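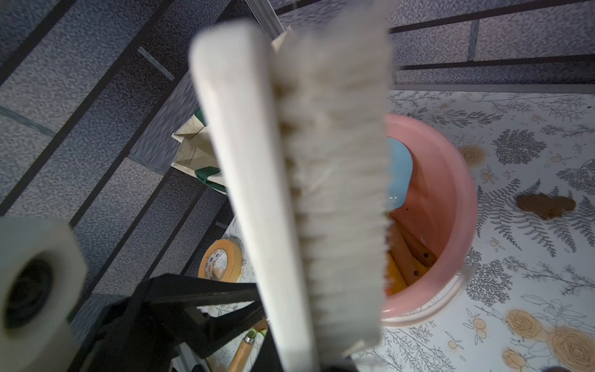 Figure 5. Scrub brush held over the printed liner, with bucket and tote bag.

5.2 Putting Away the Garden Hand Tools

This section applies to the small-tool shelf of the Leitner storage unit. The bucket, the tote bag and all hand tools are to be returned to it after each work period.

1. Knock dry soil off the tools outdoors. Use the scrub brush on metal parts only.
2. Rinse the tools and wipe them with a clean cloth. Wooden handles must not be left to soak.
3. Smooth the printed liner so that it lies flat to the edges.
4. Place the pink bucket on the liner. Drilled wooden sticks go at the bottom, with lighter items on top.

CAUTION: Do not load the bucket beyond 5 pounds. Lift it with both hands when full.
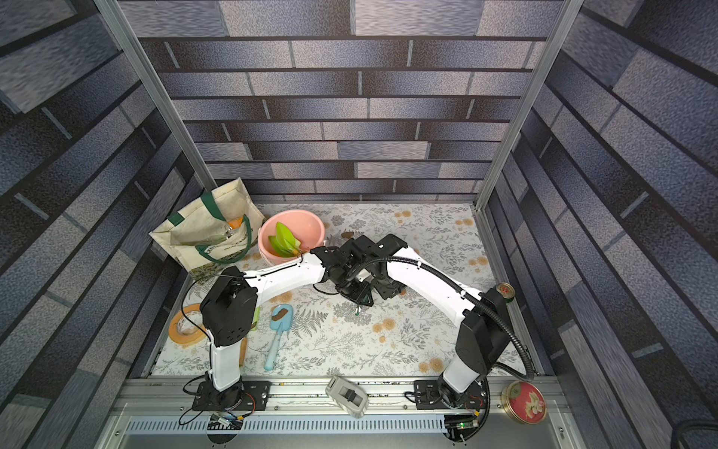 5. Stand the tote bag toward the back with its opening facing forward – gloves and seed packets may then be removed without moving the bag.
6. Store masking tape flat, away from damp tools.

NOTE: Stains on the liner do not affect its use. Wipe with mild soap and water. Replacement liners are ordered under part number 946 and should be trimmed to fit before laying.

Missing or damaged tools should be reported to Javiera Godoy, Extension 34.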